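Sorting with coloured bins: how I keep a small flat in order
Posted by Anastasia Giannakopoulos, September 16, 2021

When I moved to Rulthorpe I had one cupboard, one table and too many small things. For a long time I put everything in cardboard boxes, and every time I needed the tape or a spare bulb I had to open all of them. In May I changed to plastic bins in different colours and I stayed with this system. Several readers have asked me to write it down, so I do it now.

Choose the colours first

Decide what each colour means before you buy. In my home blue is for wrapping and covering material: thin bags, sheets, paper, string. Yellow is for things which must go to another room. You can choose the opposite, it makes no difference, but write it on a paper inside the cupboard door for the first weeks. My husband needed longer than this and the paper is still there.

Do not take more than three colours. I tried with five and I could not remember what green was for.

Work on a clear, light table

It is much easier to sort on a white or pale surface. Small screws and clips disappear on dark wood. I wipe the table, push it to the wall and put the bins close together, rim against rim, so that a small thing does not fall between them. Leave a space in front for your hands and for the things you have not decided yet.

If one colour fills quickly, keep a second bin of the same colour next to the first. With me it is always yellow. I take the full one away and continue with the other, and I do not have to stop in the middle.
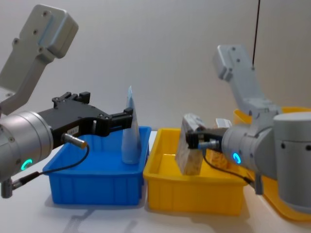
Thin plastic is the most difficult material to keep tidy. If you throw it in the bin flat, it spreads and covers everything below. Fold it in half two times along the long side, press the air out with your forearm, and put it upright in a back corner. It may stand higher than the bin and this is fine, you will find it faster. Bags I fold in the same way. If they open again, a clothes peg at the bottom is enough.

Which bins to buy

Look at the walls. Ribs in the plastic make the side stiffer, and a rim which turns a little outside is better for the fingers when you carry. I have bought mine in the household shop at Plultham, where they also had a cheaper kind from Vandon. The cheap ones were too soft for me. When I lifted one with about 2000 grams of nails and hooks inside, the side bent and I nearly lost everything on the stairs.

Sharp things stay out

Never put a knife in a sorting bin, not even for five minutes. I once put my old Sabatier under some paper while I was emptying the kitchen drawer, and I found it again with my thumb. Knives go in their block or in a thick cloth at the far end of the table, with the handle to you.

Cleaning the bins

Once in a month I empty them and wash with warm water and a little washing-up liquid. For marks from tape I mix 200 ml of warm water with 2 spoons of bicarbonate of soda, leave it on the mark for a while and rub with a soft cloth. Do not use the rough side of the sponge, the colour becomes dull. Dry them well before you put paper inside, and do not stack them while they are still damp. Mine got stuck together like this and I had to pour warm water around the outer one until it let go.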